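Tábua de passar Drummond, depois de dois meses de uso

Comprei a Drummond em maio, quando a minha velha Oka perdeu um pé e começou a tombar para a esquerda a cada camisa. Paguei 200 reais na loja da Rosville, com a capa incluída (a Iltis parecida custava bem mais e tinha uma cor horrível!).

Vamos ao que gostei. Ela é firme, firme mesmo, dá para apoiar o peso do braço sem medo. A altura regula com uma alavanca embaixo e fica boa para mim, que sou alta e vivia com dor nas costas. O descanso do ferro é largo e cabe o meu, que é daqueles trambolhos com caldeira.

Agora as reclamações. A capa escorrega. Na primeira semana eu puxava uma manga e vinha tudo junto, até que dei um nó no elástico e melhorou bastante. A espuma é fininha e marca a grade no linho, então coloquei uma toalha velha por baixo. E fechar a danada é um sofrimento, já prendi o dedo duas vezes.

Para camiseta de malha eu continuo preferindo mesa com um pano grosso, confesso. A malha estica no bico da tábua e a gola fica torta. Na mesa dá para abrir a peça inteira e passar do meio para as pontas.

Nota 7. Se aparecer em promoção, leve, mas já separe a toalha. 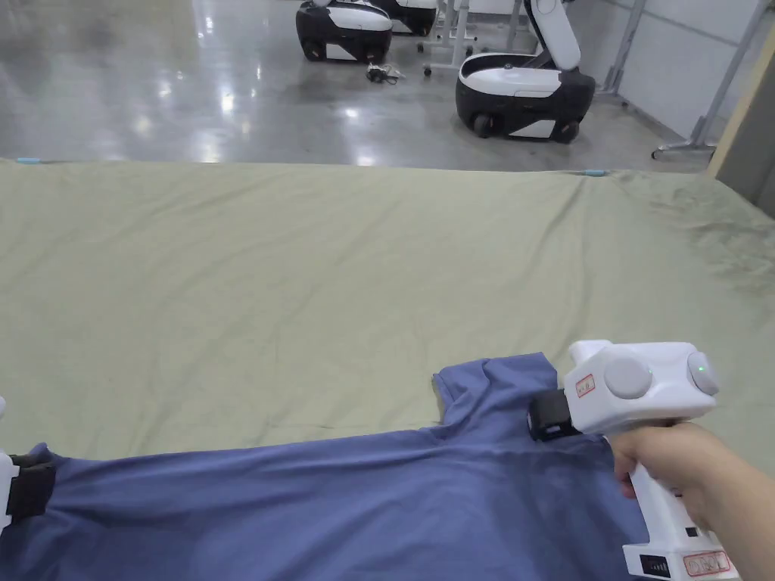
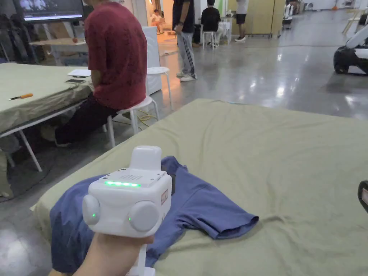
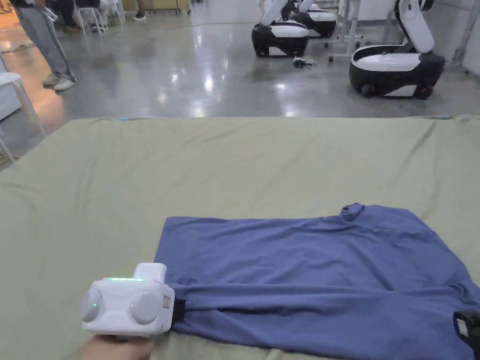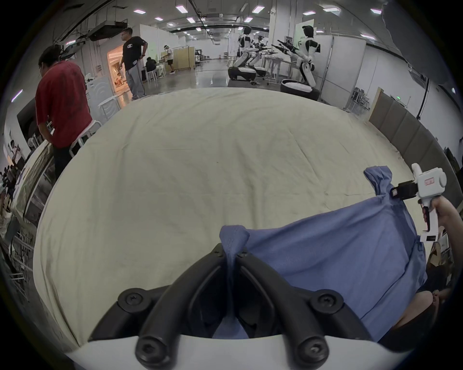 Peça azul sobre a mesa na primeira foto, com o pano verde por baixo.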